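Sheehan Court Residents' Association
Members' Forum > Kitchens and Shared Facilities > Proposed quiet hours in the guest kitchens

Posted by: Secretary_SCRA
June 18, 2018

Members are invited to comment on the proposal that the guest kitchens in Salard House and Jollis House should close at 10 pm instead of midnight. The proposal was first raised in January, following complaints from residents whose bedrooms adjoin the kitchens. Written comments received on this thread will be placed before the general meeting. Members are reminded that remarks should be addressed to the proposal and not to individuals.

The present rules are set out in section 7 of the Residents' Handbook. They permit use of the guest kitchens from 6 am until midnight and ask users to leave the worktops clear and to close the door behind them. The rules make no mention of noise.

Posted by: salard_second_floor

I wish to record my support for the proposal. My bedroom shares a wall with the kitchen in Salard House. Cupboard doors, conversation and the extractor fan can all be heard plainly after 10 pm. I raised the matter with the managing agents, Premasia, and was told that it was for the association to decide. I should be grateful if it would now do so.

Posted by: M_Flat_6

I respect the previous member's position but cannot agree with the remedy. A number of residents work late shifts and have guests who arrive on the last train. To refuse a visitor a hot drink and something to eat at half past ten would seem to me to defeat the purpose of having a guest kitchen. The member refers to the fan and the cupboard doors. Both are matters of maintenance. Soft closers could be fitted to the doors and the fan could be put on a timer, and the hours need not be touched.

I would add that most late use is very light. Guests make toast or tea and return to their rooms.
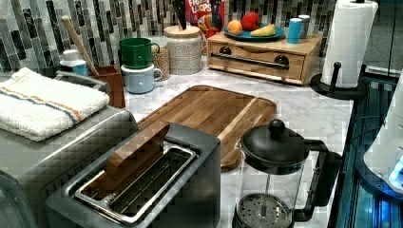
Kyriaki Xenos: I must take issue with the phrase "very light". The length of a visit to the kitchen is of little importance to a person who has been woken by it. I live in Jollis House, directly beneath the guest kitchen, and chairs being moved across the floor overhead are a greater nuisance than any fan. I would ask that the proposal be put to the vote as drafted, and that felt pads be fitted to the chairs whatever the result.

Posted by: M_Flat_6

I accept the point regarding the chairs and withdraw the word "very". I remain opposed to closure at 10 pm. Would members consider 11 pm as an amendment?

Posted by: salard_second_floor

I would not. An hour's difference is of no use to anyone who rises at five.

Posted by: Hallway_Notice

May I ask how closure would be enforced? The kitchen in Salard House has no lock. The one in Jollis House has a lock, but I understand that the key has been missing for around 2 years. A rule that depends on a sign will be kept by those who already keep quiet and ignored by the rest. I have no objection to either hour, provided that this question is answered before the vote.

Posted by: Secretary_SCRA

In reply to the last contribution, Premasia has been asked to quote for a replacement lock in Jollis House and a new lock in Salard House. The quotation has not yet been received. It will be posted here when it arrives.

The amendment suggested by M_Flat_6 may be moved at the meeting if it is supported by a second member in writing.

Posted by: Hallway_Notice

I am content to second the amendment so that it can be discussed. My doing so should not be taken as a promise to vote for it.

Posted by: Kyriaki Xenos

Noted. Could the Secretary also confirm whether the felt pads require a vote, or may simply be bought?

Posted by: Secretary_SCRA

They may simply be bought. An order will be placed this week.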